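**Flovix opens sign-ups for its bathroom cleaning robot service**

Flovix, the small company that has been renting floor scrubbers to hotels and guesthouses for a good many years now, has finally put a price and a month on the thing its customers keep asking about. Starting in October, small lodgings will be able to sign up for a robot bathroom service, with a wheeled machine that comes with one arm, a two-finger gripper and a person from Flovix who stays with it for as long as it takes everyone to get comfortable.

The package costs $2,355 a month for properties with up to 200 bathroom visits in that time, and there is a one-time setup fee of $680 that covers mapping the rooms, a set of cleaning tools with handles the gripper can hold, and two half days of staff training. Larger places can move up to a plan with 1,000 visits, though Flovix hasn't published that price yet and says it would like to talk to each property first.

Rosaura Cáceres, who runs the service side at Flovix, was cheerful about it when we spoke, and also quite careful. "We're not sending anybody a robot in a box and wishing them luck," she told us. "Bathrooms are small, they're shiny, they have glass in them, and every one of them was built by somebody with different ideas about where the toilet should go. We want to be in the building for the first few weeks." She added that the robot is meant to take on the wiping, the toilet exterior and the picking up of towels, and that mirrors, drains and anything involving hair will stay with the housekeeping staff for the time being. (She laughed at that last one, and we did too.)

The first property to have the machine on a regular basis is the Apaza, a family guesthouse that many of our readers will know for its breakfast room and its very steep front stairs. Manager Nilton Benavides says he said yes mostly out of curiosity, and that his housekeepers were the ones who asked the best questions at the start. How does it know a wet wall from a dry one? What does it do with a shower door left half open? Who gets called when it stops? The answer to the last question is Jhonatan Ospina, the Flovix technician who has been at the guesthouse most mornings, usually by 9:30, once the early checkouts have cleared and the hallway is free of suitcases.

Ospina's routine is an unhurried one. He drives the robot into a bathroom by hand the first time, turns it slowly so that it can take in the walls and fixtures, and marks on a tablet which surfaces it may touch and which it should leave alone.
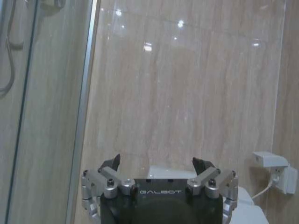

Sockets and cables always go on the leave-alone list, and so do shower hoses, at least until a software update that Flovix hopes to have ready over the winter. Polished walls get extra time as well, as bright reflections from ceiling lights can confuse the distance readings, and Ospina would much prefer to spend ten more minutes on a room at the start than come back to it later. After that first session the room is saved, and the robot can be sent in from the tablet by anyone who has done the training.

Benavides says he hasn't cut anyone's hours and has no plans to. What he would like is for his team to spend less of the day on their knees, and if the arm can do the low, awkward part behind the toilet, he'll be a happy customer. He does wish the machine were a little quieter in the hallway, and he'd love a lower monthly rate for the slow season, which Cáceres says is being discussed.

Flovix will be showing the service at the Plornbridge lodging fair in October, with a mock bathroom set up so visitors can try the tablet for themselves. Training sign-ups are being handled by Ruoxi Meng at the Flovix office, and places that already rent a scrubber from the company will have half of the setup fee taken off their first bill.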